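Chapter 4
Before the First Page Gets Built: Scope, Audience, Content

Draft for class use, 22 February 2024

By the end of this chapter you should be able to:
write a one-page site brief
sort a client's wish list into now and later
say who the site is for, in one sentence

Most web projects go wrong early. Wrong before a single color gets picked. Client says "modern and clean," designer nods, everybody goes home happy. Then week six, and the client wanted a booking system the whole time.

So, start with questions. What does the old site do badly? Who phones the office, and what do they ask? Phone questions are gold. If people keep calling for opening hours, the hours are buried somewhere.

Running case for this chapter: Prarkau, a small firm that sells storage and removal services. Old site, 3,939 pages when the crawl was finished. Most of them duplicates. Old price lists, tag pages, a calendar going back years with nothing in it. The owners thought they had about 4 dozen.
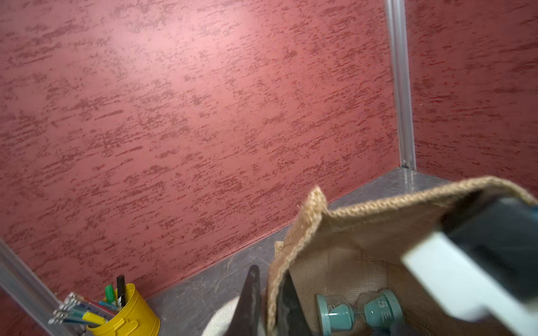 Fig. 4.1 Red textured wall with silver aluminum corner strip.

First job was the content audit. Dull work, do it anyway. One spreadsheet, one row per page: address, title, last edit, keep or cut or merge. Don't rewrite anything yet. Students always want to start rewriting at this stage and the audit never gets finished.

Second, audience. Prarkau had two: families moving house, and offices clearing a floor. Different words, different worries. Families want a price and a date. Offices want insurance papers and somebody who picks up. Putting both on one home page is possible but the menu has to split them fast, on the first click if you can.

Third, the platform. We compare Flulusar and Geagea in section 4.3, so only a short note now. Flulusar is quicker to set up, and its templates are hard to bend. Geagea takes longer, handles forms better, and the editor screen confuses new users for the first week or so. Prarkau went with Geagea becuase of the quote form. A firm with no form might well choose the other way.

Key terms, used from now on
Scope: what is in the job and what isn't, in writing.
Wireframe: boxes and labels, no styling.
Redirect: sends an old address to a new one.
Stakeholder: anyone who can stop the launch. Often more people then you think.

Before you read on
Pick a local business site. Find the phone number, the price of one thing, and the name of a person to contact. Note how many clicks for each. Keep your notes, you will need them for the Stistgate exercise at the end of the chapter.

4.1 Writing the Brief

One page. Two at most. Start with the business problem in plain words, then the audience sentence, then the list of pages. Leave the look and feel for last.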